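Category: Tackle & Gear
4 min read

Hetside's new reel promises a lot. Anglers may want to wait for the second batch

Hetside has put its long-promised Trelwood spinning reel on sale, and the company is not being shy about it. The box says the drag is "sealed for life." The sales sheet says the reel will handle salt spray, sand and the occasional dunking without a strip-down. The price is $300, or $400 with the spare spool and the larger handle knob.

That is a lot of money for a first attempt. Hetside has made rods for years, decent ones, but it has never sold a reel under its own name, and it will not say who is building this one. Asked at the August launch, a company representative said only that manufacturing was handled by "an experienced partner." Plenty of reels are built that way and plenty of them are fine. It would still be nice to know who to blame when a bail spring goes.

The headline feature is the drag. Hetside says it puts out 30 pounds at full lockdown, which is a big number for a reel of this size and one most owners will never need. Few people fish inshore with a drag set anywhere near that, and most of the line sold for reels in this class would part well before the washers began to slip. What matters more is how smoothly the drag starts when a fish takes off, and there the sales sheet has nothing to say. No figures for startup, no word on how the washers behave after a long hot run.

The sealing claim also deserves a closer look. "Sealed for life" sounds simple until you read the warranty card. Coverage on the drag runs for two years. The rest of the reel gets one. Opening the side plate ends both, even to add a drop of oil, and the card says any reel used in the surf should be sent in for service every season. The owner pays the postage. If a reel needs a yearly trip back to the shop, it is hard to see what the seals are buying you.

Refilwe Baloyi has guided out of Nutotgate for long enough to have owned most kinds of reel, and she fished a loaner for nine days before the launch. Her view was mixed.

"It's light and it casts well, I'll give them that," Baloyi said. "The handle had a little play in it by the end of the week. Not terrible. But my clients drop things and stand rods in the sand, and I wouldn't buy six of these on what I've seen so far."

She also found the anti-reverse slipped twice on cool mornings, both times before 7 a.m., and then behaved for the rest of the trip. Hetside said the loaners were pre-production units and that the grease had been changed since. That may well be true. It is also what makers usually say about loaners, and the company did not offer a finished reel for comparison.

There is a field test, of sorts. Hetside says the Trelwood was put through "more than 500 hours of on-water use" before release. The company would not say how many reels shared those hours, who was holding them or how much of the fishing was done in salt water. Spread over a couple of dozen reels, it comes to a few long weekends each. Without the breakdown the number doesn't tell a buyer much.

Some of the reel is easy to like. The spool lip is cleanly finished and the line lay on the shop samples was even from top to bottom. The bail closes with a firm click. The foot fit every reel seat we tried, including an old surf rod that is fussy about such things. Braid can be tied straight on with no backing, thanks to a rubber band set into the spool. The knob is comfortable, if a bit small for anyone in gloves.

The line capacity printed on the spool looks generous. We filled one to the lip with the braid Hetside recommends and came up short of the stated yardage by enough to notice. Line makers measure diameter in their own ways, so it would be unfair to hang that entirely on the reel. Buyers who need every yard should fill the spool before the trip and see what they have.

Du Plessis, the tackle chain, has the reel in its coastal stores now and expects it inland later in the season. Staff at the branch we visited on Wednesday were pleasant and knew the spec sheet by heart, but none of them had fished with one. The store will take a reel back within two weeks if it has not been spooled, a condition worth asking about at the counter. A reel with no line on it can be cranked in the aisle and not much else.

Parts are another open question. Hetside says bail springs, handles and spools will be stocked at launch, with the rest to follow. No price list was available, and the schematic in the box has blank spaces where several part numbers should be. Anyone who has spent a summer waiting on a single bearing will know how that can go.

For anglers who already own a reel they trust, there is little here to make them rush out. Those shopping for a new one this year might let other people go first, then look at the used racks after the surf season to see how many Trelwoods are sitting there and what shape the handles are in.

Hetside says a smaller model is planned for next year at a lower price, using the same drag and the same body material.

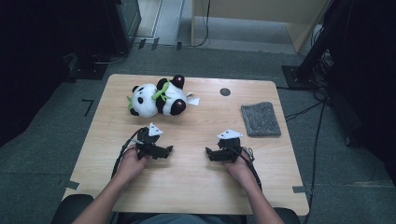

The smaller reel has no firm date and no published weight. The company said it will carry the same warranty terms, so the side plate will have to stay shut on that one too.

Contact the gear desk | Copyright, all rights reserved | Back to top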